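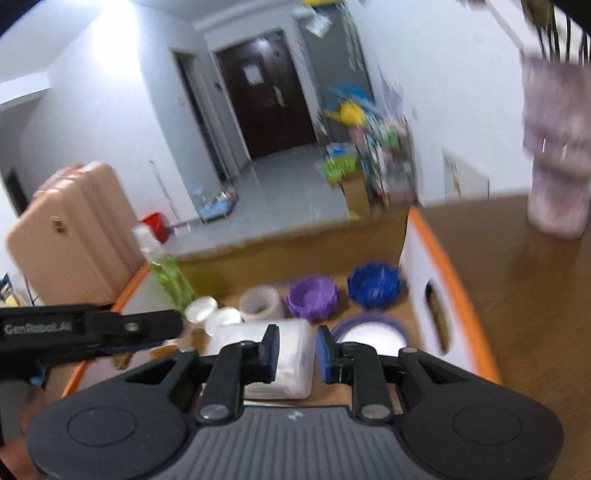
Collecting the Demonstrations

Our project, Rurivex, asks whether a robot can learn to handle household clutter from people doing it by hand first. Barış Yurt and I recorded 686 short demonstrations with hand-held grippers – no robot arm needed at this stage, and so much faster than steering one by remote!

We began with a cardboard box of small things on a wooden table. Soft containers were my favorite (and the hardest). Squeeze too much and the walls bend, too little and the tub slides out of the pads. We threw out every take where the wrist turned too fast for tracking.

Gonçalo Mota suggested starting each take with the jaws open, and our 3 test trainings got steadier right away.

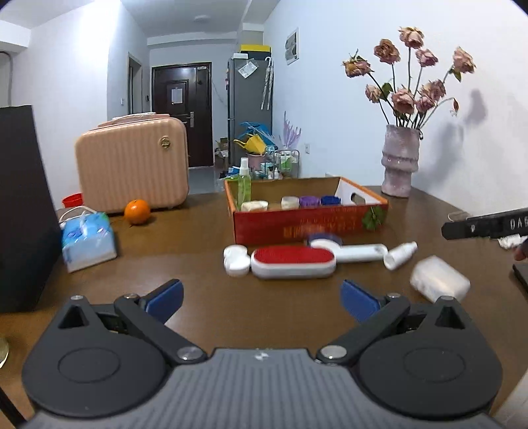

Figure 2. Jaws open over the tabletop, with the box in the middle of the table.

Next we want to try two grippers at once – one holding the box, one reaching in. Barış has already written the sync script, and we will test it on 6 new objects.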